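Home | Projects | Reports | Archive | Contact
4 min read
12 shares | 2 comments

Access and Cleaning of Glass-Lidded Units – Final Report, Group 7

1. Purpose

The Pludov workshop asked for a cleaning procedure for units with a hinged glass lid. The existing procedure, taken from the Tanoli handbook, treats the glass and the interior as one job. Our group looked at whether they should be handled as separate jobs, and in what order.

2. Method

Work was done on one unit over 15 sessions in November, all in the morning. The lid was opened fully before each session and left open until the end. Glass was wiped first in one set of sessions and last in the other. Zuro cloths were used throughout, with Prolimura cleaner at the dilution given on the bottle. Room lighting was left on.

3. Results

Wiping the glass first gave poor results. Dust lifted from the interior settled on the inner face of the pane, and a second pass was needed in most sessions. Wiping it last removed the need for that pass.

Streaks on the pane were hard to judge with the lid up. Ceiling lights reflect in the glass and hide faint marks – we checked from 2 standing positions and recorded a streak only if it showed from both.

The interior was the slower part. Dark surfaces show little under ceiling light, and residue near the hinge side was missed twice. A hand lamp held low corrected this.

4. Limits

One unit is a small sample. Wear on the hinge was not measured. The Saturday session was cut short and its times are left out of the averages.

5. Recommendation

Open the lid fully, clean the interior under a hand lamp, then the rim, then the glass. Check the pane from both positions before closing.

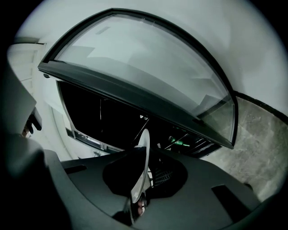

Figure 1. Glass lid in the raised position, ceiling lights reflected in the pane.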